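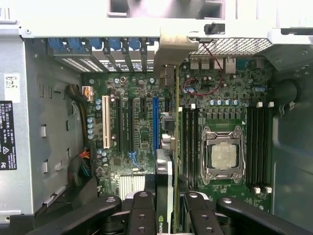

### 5.3 The fault we blamed on everything else

We had budgeted one afternoon for card insertion. It took most of September, and the first two weeks went to accusing innocent parts of the system.

The symptom was simple enough. During reassembly of the desktop tower, the arm would bring an expansion card over its slot, push down until the force threshold tripped, report success, and let go. The controller then logged a seated card. In a fair number of cases the card was resting on the lip of the slot at a slight tilt, held there by friction and optimism. Over 189 insertion attempts, Gosero (our task controller) declared 57 false successes. It declared no false failures, so it can at least be said to have a sunny disposition.

Florence Arsenault's first theory was grip slip. We replaced the finger pads, and the rate stayed where it was. The second theory was the wrist camera calibration, which we redid twice with great care and which had been fine all along. The third theory was that the tower had shifted on the table between runs. We clamped it. The only lasting effect of the clamp was that Usha Sundaram had to loosen it every time she wanted to get at the other side of the case.

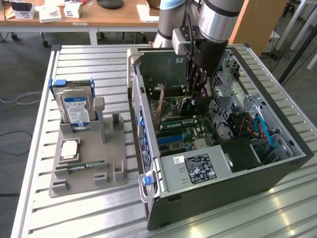 The cause was in the success test itself. Plativine, the insertion routine, ended a push when the vertical force at the wrist passed a fixed limit. That limit had been tuned on memory modules, and we carried it over to expansion cards without a second thought. A card is a longer lever with a metal bracket on one end. If the bracket touches the chassis before the edge connector is lined up, the wrist feels a firm, steady push back, very much like a card going home. The routine had been told to look for resistance and it found some.

Figure 4 shows the stages of work covered by these trials.

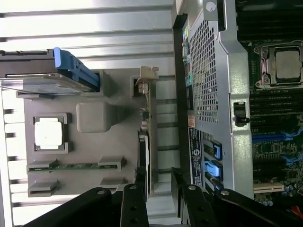 **Figure 4.** Graphics card held over the board (start of section), arm working inside the tower (middle), and wrist view across the parts fixture and the open chassis (directly above).

Two changes were made. First, the force test now has to agree with a depth test: the gripper must reach the expected height within 2 mm, or the push doesn't count. Second, after release the arm backs off and nudges the top edge of the card sideways with one closed finger. A seated card resists. A card that is only visiting does not, and the arm picks it up and tries again from the approach pose.

The nudge brought its own trouble. In early tests it was strong enough to tip a badly placed card onto the board, and a protective stop followed when the arm went in after it. We lowered the nudge force and added a rule that any card not found at its release pose ends the run and calls a person. Larkel, the logging tool, was also changed to save the full force trace. It had been keeping only the peak value, and the peaks of good and bad insertions looked the same.

With both changes in place we ran nearly 1,000 further insertions without a false success. The remaining failures are reported as failures. They are mostly bracket contacts at the rear of the case, and we take them up in Section 5.4.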